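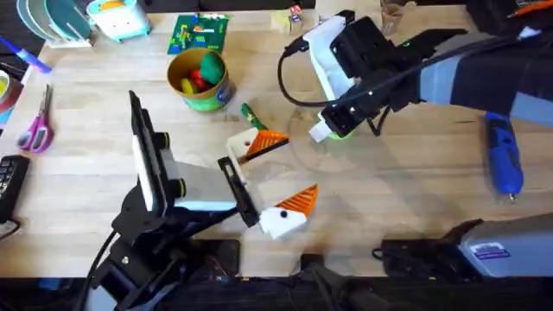 Two-arm bench, one pair of printed finger pieces off and lying on the wood.

From: Reece Holroyd
To: bench-arms list
Date: 2023-09-02
Subject: Re: Re: finger swaps and the Plesa pads

I've read the Plesa notes twice now and I still don't believe the bit about pads lasting "the life of the arm". Whose arm, doing what? We run a two-arm bench with the bird-head fingers (white body, orange ridged tip) and I've been keeping a log since June. It has 149 entries. Most of them are somebody tightening a screw.

What I can say is that the finger swap itself is quick if you do it in a fixed order. Power off at the wall, both arms. Take the fingers off as a pair and put them down as a pair, beaks the same way, because the left and right housings look the same until you try to fit them. Clean the seat before the new one goes on. Then close the gripper by hand and look for daylight between the strips before you power up.

Valavon's sheet tells you to skip the hand check if you have run their calibration. I wouldn't. The calibration finds where the motor stops, and a finger that is on slightly crooked will stop the motor quite happily.

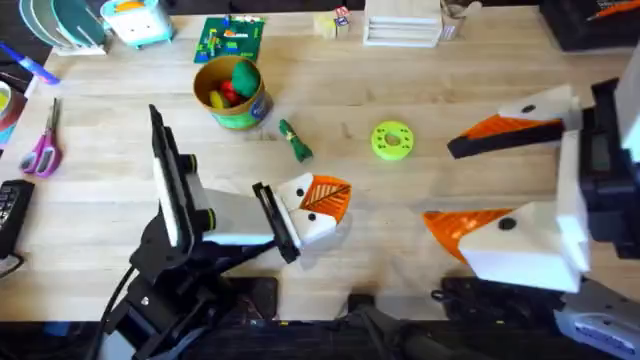

Kaewsai wrote:
> We stopped doing the hand check in the spring and have had no trouble.
> The log on our cell shows 3,000 closes between swaps, and the only
> fault in that time was a cable. I think you are blaming the fingers
> for something the mounting plate is doing. Have you tried a different
> bench?

No, I haven't tried a different bench, and I'm not going to unbolt two arms to find out. But I take the point about the plate. I put a straight edge on ours last night and it sits flat at the front, less so at the back. Whether that matters at the fingertip I don't know. I'd want to see your log before I took 3,000 as a promise — does it count every close, or only the ones with something between the strips? Ours went 784 on the last set before I was unhappy with the grip, and I was counting everything.
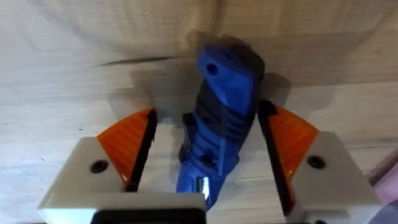 The other thing I don't trust is the screw setting. Nasano's guide gives one figure for every finger they list, printed or moulded, and printed plastic creeps. I do ours up by feel, leave them overnight, and go round again in the morning. At 160 closes I check once more. If the driver moves at all I write it down, and it usually moves.

If anyone has pads from the newer Plesa batch with real hours on them, please send the log as well as the opinion. I'll put mine up once I've typed in the pages from June.

Reece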